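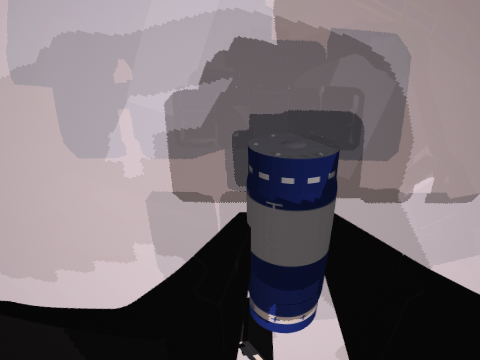
一月,上午。虫胶片存放的事今天从头理一遍,省得每次有人问都靠记忆回答。起因是 Lauritsen 那批脱蜡浅色片,去年拆封以后一直说"放罐子里就行",到了要给 Zullthorpe 那组柜门上漆的时候,泡出来的漆液底下一层胶冻,搅不开。于是大家开始怪罐子。我对这个结论一直不太服气。圆罐加平盖,外头蓝灰两色,上缘一道深蓝带,带子上排一列米白短块,图上这种样式我看着就觉得体面,也很容易让人顺手相信里面的东西保存得好。可是外观跟密封没有关系,蓝带不防潮,盖子颜色再深也不防潮。要判断一个罐子行不行,只能称重,还得称够时间。

## 已有的说法,逐条记下

供货方的说法:片状虫胶避光、阴凉、干燥,可以放很久。"很久"是多久没写。打电话问过,对方把"避光、阴凉、干燥"又念了一遍。

Zimer 干燥剂包装上的说法:一包管 90 天。没有写管多大的容积,没有写开盖多少次,也没有写外面湿度多高。这种数字我不知道该怎么用。罐子一直不开,恐怕用不着 90 天这个数;一天开好几回,我也不信它撑得到。

Muteck 封口带的说法:缠一圈即可隔绝空气。"隔绝"两个字写得太满。橡胶类的带子本身就透水汽,快慢而已。

我们自己的说法(墙上那张旧纸条):虫胶片受潮会结块,结块就不能用。后半句我怀疑。结块的片子敲碎了照样溶得很好的情况见过不止一次,看着松散漂亮却溶不掉的也见过。结块是软化粘连,热一点、压一点就会有,和老化是两码事。纸条先不撕,旁边用铅笔打了个问号。

## 做了什么

从 Lauritsen 那批余料里称出 700 克,混匀,平分到六只同规格的罐子里。两只只盖盖子;两只盖盖子加 Muteck 封口带;两只盖盖子、缠带子,里面再放一包 Zimer。每组一只放北墙木架上,另一只放暖气旁边的柜子里。称重用精密秤,空罐和干燥剂分别先称,写在罐底的胶布上。

放满四周,中间不开盖。到期称总重,取样溶解。

溶解的做法照旧:无水酒精,两磅切,室温,盖好,隔一阵摇一下,过夜看。过滤用涂料滤网,滤渣留在网上晾干再看。

有一件事要先承认:没有设对照。所谓对照,得是一份刚出厂的新片,而我们手里没有。拿一批已经可疑的余料做存放试验,最多能看出条件之间的差别,看不出原来坏到什么程度。下面的结果都要打这个折扣。

## 结果

重量。只盖盖子的两只都增重了,缠带子的增得少一些。放了干燥剂的两只,总重也在涨,涨的差不多全在干燥剂包上,片子本身几乎没动。这一条看上去对 Zimer 有利,我暂且认。不过干燥剂包原来就在抽屉里敞着放过,起点是多少谁也说不清,所以"吸了多少"这个数我不往外写。

外观。暖气旁边那三只全部有粘连,封没封、放没放干燥剂都一样。木架上的三只都还是散的。

溶解。木架上的三份,过夜以后都溶了大半,底下有一点絮状物,三份之间我分不出高低。暖气旁边的三份都有胶冻,多少略有差别,放了干燥剂的那份似乎少一点,可是只有一份,摇得勤不勤都能造成这么大的出入。不作数。

整件事看下来,温度的影响盖过了其他所有因素。封口带和干燥剂加在一起,也没把暖气旁边那一罐救回来。之前大家怪罐子,后来又怪盖子,还有人提议换玻璃瓶,我看都没有问到点子上。那批料去年夏天放在哪里?查了领料本,没写。有人说在阁楼上放过一段,有人说没有。阁楼夏天什么温度大家心里都有数。

## 关于胶冻

虫胶放久了,分子之间自己会酯化,越连越大,到最后酒精就拉不开了。这个过程热的时候快,冷的时候慢,不需要外面的水进来帮忙。教科书上大致是这么讲的,和这次看到的对得上。但"对得上"三个字也要小心,我是看完结果才去翻书的,翻的时候已经知道想找什么。

网上有一种救法:把不溶的片子研成细粉,延长浸泡,加温水浴。试了暖气旁的一份。研粉以后,漆液确实看着均匀了,过滤也顺。涂在废枫木板上,第二天指甲一掐还是有印,第三天仍然有印。木架上那份同样刷法,第二天已经掐不动。所以研粉这一招,我的看法是把胶冻弄小了,漏过了滤网,毛病还在漆里。下次谁再拿"磨细就好"来说服我,请先刷一块板,放到第三天再来。

温水浴没有单独试。酒精加热我也不愿意在这间屋里做。

## 指甲测试本身靠不靠得住

顺便写一下,因为迟早有人要问。掐的是同一块板,同一只手,但力气没法量。木纹深浅也有影响,枫木还算细,换成橡木恐怕读不出来。想过用铅笔硬度那一套,问题是虫胶膜太薄,铅笔压下去量的是木头。眼下没有更好的办法,指甲就指甲吧,只要板子同时刷、同时看,拿来比先后大概够用。要拿它报一个绝对的"干透时间",不行。

还有刷板那天屋里湿度偏高,两块板都偏慢也有可能。好在是同一天刷的。

## Zullthorpe 的柜门怎么办

柜门不能用这批料,这一点我不打算再讨论。已经刷过一道的那扇,背面角上掐得出印,建议用酒精洗掉重来。洗虫胶不算难,总比交出去以后夏天粘住门框好。对方催工期,我知道。

新料已经向 Lauritsen 订了,要求写明生产月份。回复说"近期生产"。又去信问"近期"是哪个月,还没有回音。若到货时袋上没有月份,先取一小撮做过夜溶解,溶得净再入库。上次就是少了这一步,整袋直接倒进罐里,连原来的袋子都扔了,批号也跟着没了。

## 往后的存法(暂行)

虫胶片一律放北墙木架最下层,夏天挪进冷藏柜。冷藏柜拿出来的罐子,回到室温再开盖,否则水汽先凝在片子上,那就真的受潮了。

干燥剂可以放,不反对,反正便宜。到没到 90 天不看,看重量。

封口带停用。缠带子的罐子每次开都要重新缠,缠到后来大家嫌烦,干脆不盖严,还不如没有。这一点没有数据,是看桌上那些揉成一团的带子看出来的。

罐底胶布写三样:批号、拆封月份、空罐重。蓝带上不要写字,也不要贴东西,上次贴的标签受酒精一擦就糊。

溶好的漆液另算,瓶上写溶解月份,半年以上的一律先刷废板。半年这个数是从别人那里抄来的,我没有验证过,先这样用。

## 还没弄清的

冷藏到底能延长多少,没有数据。打算把木架那三罐剩下的片子并成一份再分开,一半冷藏一半照旧,放到入夏再看。

含蜡的和脱蜡的是不是老得一样快,说法互相矛盾,各家都讲得很肯定。手里的含蜡片是另一家的旧货,批次不同,放在一起比没有意义,等有了同期的再说。

漂白过的那种据说最不经放。柜子深处还有多半袋,袋口折了两折,夹着一只晾衣夹,没有日期。下午取一点泡上,明早看。

下午补:泡上了,放在北窗台,杯口扣了碟子,别动。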